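Two days in Misivia without a car, is it doable?

We're thinking of four nights at Somogyi in May and I'd like to spend two of the days over in Misivia, mostly for the old town and the lake path. Neither of us drives. Is the bus any good, or are we better off staying over there? Also is the castle worth the climb? My knees aren't what they were!

Asked August 17, 2020

Answer 1
Very doable, we did it last May. You want the 207, it goes from outside the station and takes just over 11 stops (I lost track) with a lovely bit along the river. Buy your ticket at the kiosk, the driver wouldn't take my card. The castle is steep but there are benches, and the café at the top does a cherry cake I still think about. I'd stay over one night if you can — the old town is so much nicer once the coaches have gone. We stopped at the Kistar, plain but spotless, and breakfast went on till late.

Answer 2
bus is fine. skip the castle, go to the lake

Answer 3
I'd go along with most of the first answer, but check the last bus back because it's earlier than you'd think. If it rains, the Utero museum is down by the bridge and I spent a whole afternoon in there quite happily.
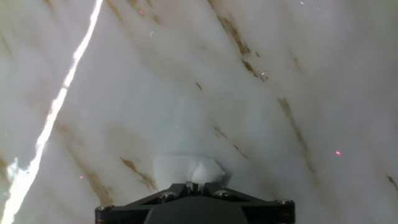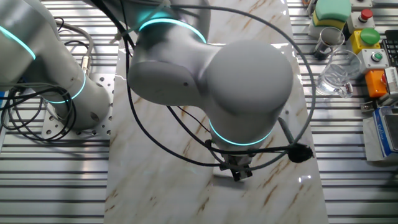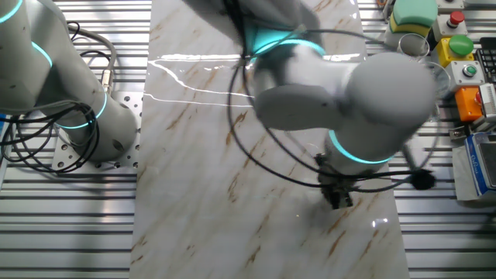

On the knees, there's a gentler way up to the castle from the church side. It's longer and goes round the back through the trees, but there are no steps until the gate. Take water, the fountain marked on the town map was switched off when I went. And do the lake path anticlockwise, you get the shade in the afternoon that way.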